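Search news and notices
Search

Likari defers second arm, puts grippers first in equipment plan

Likari will hold off buying a second tabletop robot arm until the next budget round and will spend the money on grippers, spare cabling and a sturdier bench. The equipment plan was approved on Wednesday after a review of the kitchen handling work led by Yee-man Chang.

The work uses a single arm mounted beside a white tabletop set with household items. The arm is asked to pick up and place small objects of mixed shape and stiffness near larger ones it must not strike. Chang's group asked for more capacity in December. The review found that the arm is idle for much of the day while the table is being reset, and that a second arm would not shorten that time.
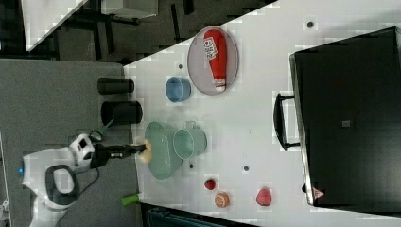

The gripper holding a pale yellow item over the rim of the green basin.

The largest line in the plan is for grippers. Two will be bought, one for use and one to be kept on the shelf. The fingers now in service have worn at the tips, and Chun-yin Man, who maintains the arm, told the review that a worn pair gives inconsistent results on soft items well before it fails on hard ones. The plan sets aside $4000 for the pair, including mounting parts and freight.

Cabling is the second line. Replacement leads have been ordered one at a time as faults occurred, and each order has carried its own shipping charge. Under the plan they will be bought as a set and stored with the spare gripper. Man has also asked for cable guides along the arm.
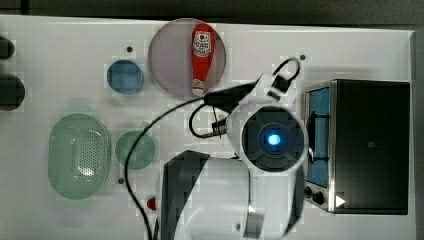

The bench was the subject of most of the discussion. Likari had quotes from Niruvard and Hayat for a heavier frame with the same hole spacing, so that existing fixtures can be moved across without drilling. Niruvard was cheaper on the frame but charges separately for levelling feet and assembly. Hayat includes both, with a delivery time of six weeks. The Hayat quote was preferred, subject to a check that the frame will fit through the workshop door.

Shuk-fan Tai, who prepared the costings, said the group had tended to budget for the purchase price of an arm and leave out what it costs to run. Her figures put yearly upkeep at about 30 per cent of the purchase price, counting wear parts, calibration and the labour for both. A second arm would have doubled that amount without a matching rise in completed trials.

Household items used on the table do not have a line of their own. They will continue to come out of general supplies, and replacements are to match the originals in size and colour where possible so that earlier results can still be compared.

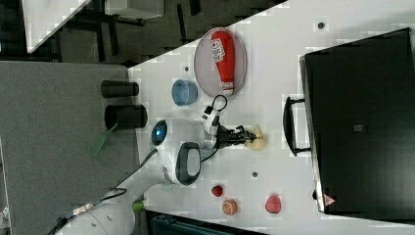 What happens next

Orders for the grippers and cabling will be placed first. The bench order will follow once the door has been measured and the floor loading confirmed. The arm will be out of use for two days while it is moved to the new frame and recalibrated, and groups with booked time will be contacted by Lucimara Damasceno to arrange other dates.

The second arm stays on the list as a deferred item. It will be looked at again when reset times have been logged on the new bench. Clarno has agreed to hold its quoted price on the arm until then, provided the model and controller are unchanged.

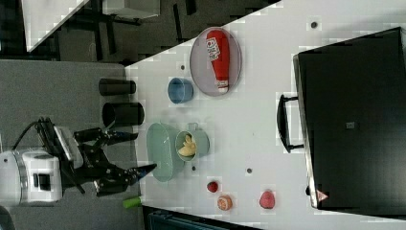 Tabletop layout with fruit, tableware and toaster oven, and the arm reaching in from the left.

Questions about the plan or the costings should be sent to Shuk-fan Tai.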